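## Gripper budget: where we are

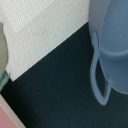
*Page last changed: November, by Kirsten Thoroddsen*

The mug work will carry on with the equipment we have until the spring order goes in. Plastic mugs stay on the list, handles included, and Nkrumah Ofori has asked for a dark mat at both benches so the pale ones show up well in the wrist view. Mats come out of the consumables line and need no approval.

The larger item is the second wrist camera. Prodik have quoted for the camera, bracket and cable as a set. Doucette sell the bracket alone for £40, but we would then have to source the cable ourselves, and Keegan Lavoie would rather not repeat last year's trouble with connectors. We are leaning towards the set.

Finger pads wear out faster than we planned for. The current budget allows £100 for the year and most of that has gone. Kwadwo Aidoo proposes raising it to £300 and buying in one go – Fudeck take orders only in packs of 60, so small top-ups don't work anyway.

Still open:

- whether the spare gripper is repaired or replaced
- who pays for delivery on the Prodik set
- shelf space for cups and cloths at the second bench

Please send requests to Kirsten with a supplier link and a price including VAT. Anything without a price will be held over to the next round.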